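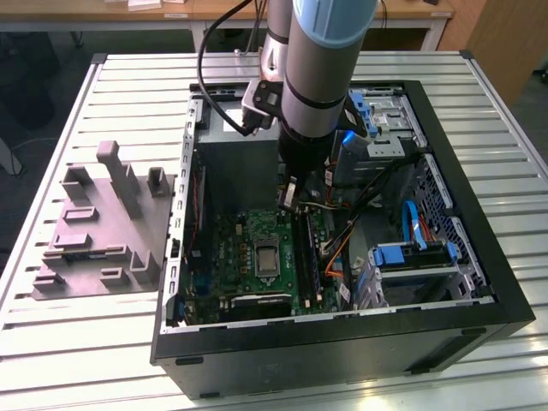 Inside the old office tower: Mahmoud Tahiri on giving desktops a second run

By Zineb Salem
Wednesday, February 12, 2020

Mahmoud Tahiri has been taking office computers apart for a living since he left college. He now runs the repair side at Ollel, which buys desktops from firms that are replacing them, puts them back in order and sells them on to schools, small shops and families. When I asked how many had gone out last year he had to look it up. It was 500.

The work starts the same way every time. The tower goes down on its side on the bench, the side panel comes off, and everything is in reach from above. "People try to do it with the case standing up," he says. "Then they're pushing a card in sideways with one hand and holding the case still with the other. Lay it down. The board is flat, you can see what you're doing, and if you drop a screw it mostly stays where you can find it."

He doesn't take the whole machine apart unless he has to. First he looks. Dust tells him where the computer has lived, and a fan thick with carpet fluff means it spent its life under a desk. He checks the capacitors on the board for swollen tops, then the cables, then the slots.

"I want to know if somebody has been in before me. A missing screw, a cable going the long way round. If I see that, I slow down."

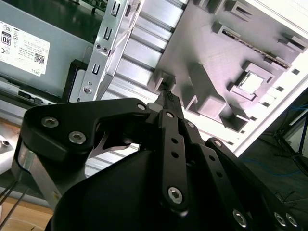
Power supplies and plugs

Tahiri leaves the power supply closed. He reads the label, tests the output, and if it fails he swaps the whole unit. "I don't open them and I tell the trainees not to open them. There's charge in there after it's unplugged. A working second-hand one costs less than the time it would take to mend."

The label is worth reading for other reasons. An 80 logo on it refers to an efficiency rating, and buyers do ask about electricity now, which he says they didn't a few years ago. The maker's name matters too. Some of the big brands have used their own shapes of supply and their own plugs, and an ordinary replacement won't always go in.

Most of the damage he sees is at the connectors. Bent pins, cracked latches, a plug forced in the wrong way round. His rule is to hold the plug by its body, never by the wires, and to bring it down straight.

"It should go in with a firm push. If it needs more than that, stop and look again. You've got the wrong socket or you've got it turned."

He keeps a box of spoiled parts from Prasten, the training workshop where he teaches one evening a week, and passes them round at the first class. There's a memory module in it with a burnt corner. The student had put it in with the power on.

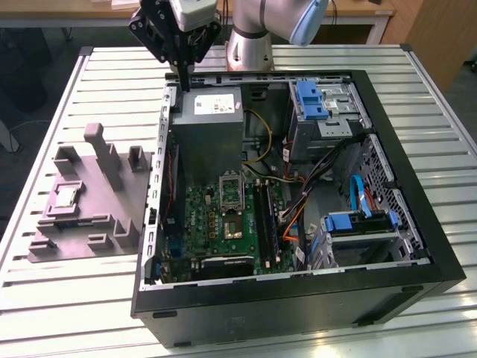
The processor socket

With the processor out and the metal frame open, the socket is the part of the board he worries about most. On boards with the pins in the socket, one bent pin can stop the machine from starting, and straightening it is slow work under a magnifier.

"I don't leave a socket open over lunch. I don't lean over it with a screwdriver. If there's a plastic cover, it goes on."

He cleans off the old thermal paste with alcohol and a lint-free cloth, checks the contacts under a lamp and puts on a small dot of fresh paste once the processor is back in. Swapping a slow processor for a faster one of the same family is often the cheapest upgrade going, he says, but you have to check the board's list of supported models first. He has been caught out by that himself, in August, with five machines for a customer called Trunier. The processors fitted the sockets and none of the computers would start.

"They needed a newer BIOS. I had to put the old ones back in, update, and take them out again. Two days gone."

Memory is simpler. He likes two matching modules, and he won't mix speeds in a machine he is going to sell. As for the drives, he is fond of cases with plastic carriers that pull out by hand. Every old drive is wiped before anything else is done with it, and one that can't be wiped is drilled. Plenty of them are 500 GB disks with years left in them, so those go back in as second drives for photos and files. 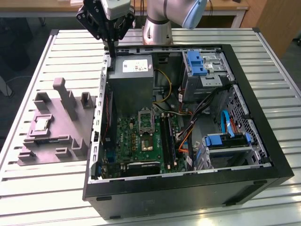 Is it worth putting a solid-state drive in a computer of this age?

"It's the first thing I'd spend money on," Tahiri says. "More than memory, more than the processor. Get a small one for the system and keep the old disk for storage. You'll need a spare SATA data cable and a spare power plug, so look for those before you order. Some of the older boards run the SATA ports more slowly than the drive can manage, but you'll still feel the difference when you switch on in the morning."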